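Section 4: Setting Up Your Fan Club Account

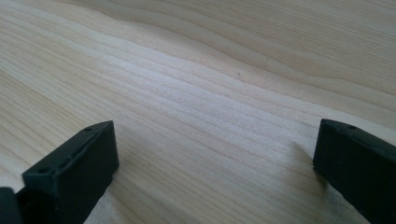

Pale wood grain, tabletop.

Before you begin, have your ticket confirmation email and a current phone number at hand. Setup has to be finished in one sitting. The Stiva app does not save a half-completed profile.

1. Open the Stiva app and tap Join. Choose Artist Clubs from the list, then select Hinov.

2. Enter your name as it appears on your photo ID. The name on the account is printed on all meet-and-greet passes and cannot be edited once a pass has been issued.

3. Type in the 13-character code from your confirmation email. The code is case sensitive and contains no spaces.

4. Choose a screen name for the fan chat. It may be up to 21 characters long. Screen names that copy a performer, band member or crew member are removed.

5. Turn on presale alerts. Alerts go out the evening before each presale opens — check that your phone is not set to block notifications overnight.

6. Tap Confirm. A gold ticket symbol appears next to your screen name.

Note: If the gold symbol does not appear, sign out and sign back in. Do not create a second account with the same code. Both accounts will be locked until the Chisholm support desk has reviewed them.

Note: The Jirwood arena show in November has its own presale, limited to 900 club members. Joining the club does not hold a seat for you.

CAUTION: Never post your code or a picture of your pass in the fan chat. Passes can be copied from a photo, and only the first one scanned at the door is accepted.

CAUTION: Backstage clips and set lists shared in the members' area are for members only. Reposting them to other sites will end your membership without a refund.

To change your phone number or cancel presale alerts later, go to Settings, then My Club. Changes to payment details are covered in Section 5.

Last updated 3 September 2025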